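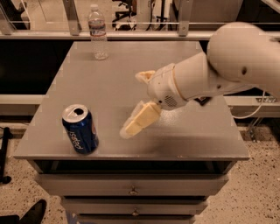
Kovivberg storage cabinet with drawers, gray: eight months in a home office

I bought the Kovivberg to replace a printer stand that had started to lean. I wanted something with drawers, a flat top I could put things down on, and enough depth for letter-size binders. It went into the corner of my office in December and has been in daily use ever since.

Assembly

The box came in good shape. All the hardware was in one bag, sorted by step, with two spare cam locks. The instructions are drawings only. Most of them are clear, but step 8 shows the back panel from the inside while every other step shows the cabinet from the outside, and I put the panel in the wrong way around the first time. Look at which side has the predrilled holes before you slide it in.

It took me 49 minutes working alone, plus the time I lost on the back panel. You need your own Phillips screwdriver. A second person helps when you stand the cabinet up.

The drawers

Out of the box the top drawer sat lower on the left than on the right. The runners adjust with two screws each, and after a few turns the gap was even. I had to do it again in the spring. My sister-in-law, Meriem Bouazza, has the same cabinet and has never touched her runners, so this may depend on the floor. Mine slopes toward the window.

The drawers slide on metal runners. They run well enough, but there is no soft close, and you hear it if you push hard.

Inside

The drawers are open boxes with no dividers, and their heights do not suit everything I own. With binders laid flat in a lower one, the space above them wastes a few inches. I keep paper and envelopes in the top one. A full case of printer paper put a slight bow in the bottom of that drawer after a month, and I moved it to the floor of the office. The bow has mostly gone.

The cable hole in the back is big enough for a plug but not for a power brick.

The top

This is the part I use most. It is level and at a good height to work at standing up. Pens roll off it, as there is no raised rim. The gray finish hides dust well and shows fingerprints in low sun. A cold can left there on a humid afternoon leaves a ring, and so far a damp cloth has taken every one of them off. I did scratch it near the front by dragging a stapler across, and the scratch is lighter than the finish and easy to see.

Compared with the Widine

I looked at the Widine before buying. It costs more, has a lock, and comes with a thicker back panel. It is also narrower, and my binders would not have fit side by side. If you need the lock, get the Widine.

I would buy the Kovivberg again at the sale price. At full price I would want better drawer heights.

Nouhaila Hegazy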